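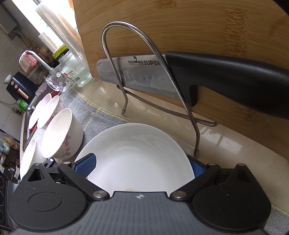
**Re: No-knead bread when your kitchen is freezing**

**fadenska_fan** wrote:

OK I have to share because I'm so happy with this week's loaf! Our place drops to almost nothing overnight in January and I'd given up on long rises. Then I tried the Praltari method (590 grams of flour, tiny pinch of yeast, leave it alone until it has bubbles all over the top) and let it go a full day and a half. The crumb was wide open and the crust crackled for ages after it came out. My kids ate half of it standing up.

Has anyone gone even longer? I'm tempted to try two days.

---

**boyang_zheng** wrote:

Two days is great if your flour can take it! I've done it with bread flour and the flavor gets almost cheesy, in a good way. With all-purpose mine turned to soup and I had to bake it in a loaf pan. Still tasty, just flat as a shoe.

What hydration are you at?

---

**fadenska_fan** wrote:

75 percent, give or take a splash. I don't measure the splash :)

---

**crustydarnell** wrote:

I'm going to push back on the day and a half. I've baked every weekend for 7 years and past 20 hours I get more sour and less spring, every time. If the kitchen is cold, put the dough in the oven with only the light on and you're done by morning. You don't get extra points for waiting.

Congrats on the crackle though, that's the best sound in the world.

— Darnell Lyons

---

**boyang_zheng** wrote:

> past 20 hours I get more sour and less spring

At what temperature, though? Twenty hours in my old apartment and twenty hours in fadenska_fan's icebox are two completely different doughs. I go by the bubbles and the jiggle and ignore the clock.

Also the oven light trick ran way too hot for me (mine got up near 95°F, dough was spilling over the rim when I got up). Try it with a thermometer first, folks!

---

**crustydarnell** wrote:

Fair point on temperature. My kitchen sits at 70 most of the year. I still say sour isn't the goal for sandwich bread, but I'll give you the icebox.

---

**pillai_bakes** wrote:

Total beginner here, loving this thread! Do I need a Dutch oven? The heavy ones at the store were 175 dollars and I nearly fell over.

---

**fadenska_fan** wrote:

No no no, don't spend that! I baked on an upside-down sheet pan for a whole winter with a big steel mixing bowl over the top to trap the steam. Take the bowl off after 25 minutes (good mitts, please) and let it brown. Post your first loaf, even if it's ugly!

---

**crustydarnell** wrote:

Seconding the bowl. Or check thrift stores, mine was 12 bucks and had one chip in the lid.

---

**pillai_bakes** wrote:

Steel bowl it is! Mixing tonight. Going with 18 hours so everybody is equally mad at me.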